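# Demonstration episodes rejected at import, tool board cell

Opened May 5, 2018. Site: Drilada. Recorder supplied by Covonent, cell frame by Furnix. Priority: medium.

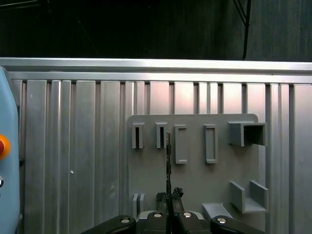 The importer is refusing a large share of the tool board demonstrations. Of 3,000 episodes recorded by teleoperation, 2,667 pass and the rest fail with `ERR_SYNC: wrist stream / joint stream mismatch`. Nothing fails while recording. The operator gets a green status and carries on to the next attempt, and the fault only shows up when the batch is converted for training.

**Expected:** every wrist camera frame has a joint sample within 20 ms.

**Seen:** in failed episodes the joint samples trail the camera by 80 ms or more, and the gap grows towards the end.

## Log

**Entry 1.** Re-ran the importer on the same files. The same episodes failed, so the fault is in the recordings. Checksums match between the cell PC and the Cadwaladr store. Copying is ruled out.

**Entry 2.** Sorted failures by length. Hardly any are short. Episodes where the operator takes the tool straight to its holder are fine. The failures are mostly ones with a long pause in front of the board while the rod is lined up with a slot. We want to keep those, as the slow corrections close to the holder are what the model is worst at.

**Entry 3.** Raised the allowed gap to 100 ms as a test. More episodes pass, but on playback the gripper closes in the video before the finger position changes in the data. Put the limit back to 20 ms. Please do not raise it again to clear the queue.

**Entry 4.** Swapped the wrist camera cable. No change. Swapped it back.

**Entry 5.** Checked the clock on the cell PC against the robot controller. They agree at start-up and drift apart after that. The time service on the cell PC was set to sync at boot only. Set it to sync continuously and recorded 20 long episodes. Fewer failures, though still not none.

**Entry 6.** Watched the recorder's write buffer during a long episode. It fills after roughly 360 frames, and from then on joint samples are stamped when they are written to disk, not when they are read. Camera frames keep their original stamps. This accounts for the growing gap — the clock drift was a second, smaller fault on top of it.

**Entry 7.** Covonent confirmed the stamping behaviour and sent a patched recorder. Installed it on the tool board cell only. Recorded 687 new episodes with the usual mix of holders and start poses. All imported at the 20 ms limit.

## Repair of old data

The failed episodes can be partly saved. The controller keeps its own joint log with correct stamps, and the script `restamp_joints` matches it to the episode by position. It needs the arm to move at least once in each two-second window, so episodes with a very long pause are skipped and listed in `skipped.txt`. Leave these out of the training set, but do not delete them.

## Still open

- Patched recorder to go on the other cells before the June collection.
- Recorder should show a warning when the buffer is full. Asked Covonent, no date given.
- Restamped episodes need a `restamped` tag so they can be left out of evaluation.

Status: fix in place on one cell, ticket stays open until the rest are done.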